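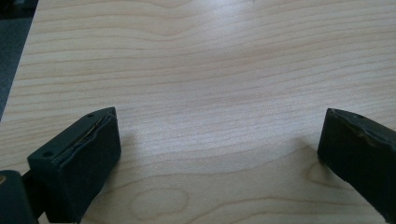

Rangi Treloar told us that he never trusted a village map until he had asked the oldest farmer where the water stands in winter. We begin the chapter with his remark, for it contains most of what the student must learn about small rivers and the people who live beside them.

Chapter 4
The River and the Parish

The Iltum is a short river. It rises on the moor over Cosgrove, at a height of 300 metres, and reaches the sea at Musthorpe. In the upper part the valley is narrow and the soil is thin, so that the farms keep sheep and grow little else. Below Utside the land becomes flat, and the river makes wide bends which have changed their place many times. An old bend, when the water has left it, can still be seen as a curved line of reeds in the middle of a field.

Parish boundaries were drawn along these bends. When the river moved, the boundary did not always move with it, and a family in Utside could find its best meadow on the wrong bank. The parish books are full of such quarrels. One of them, over a meadow of 711 square metres, continued for three generations — the two families went on marrying each other during all of this time.

In the present chapter we study three questions. How does a river bend grow, and why is it at last cut through? Which signs of an old course remain in the ground, in field names and in the shape of hedges? How did the people of the lower valley decide who should repair the banks? The third question is the most difficult, and the student is advised to read section 4.6 twice.

Before you continue, find on the map at the end of the book the church at Musthorpe. It stands today 1,000 metres from the river, but its oldest door is called the Boat Door. Keep this name in mind when you read section 4.1, which treats the growth of bends.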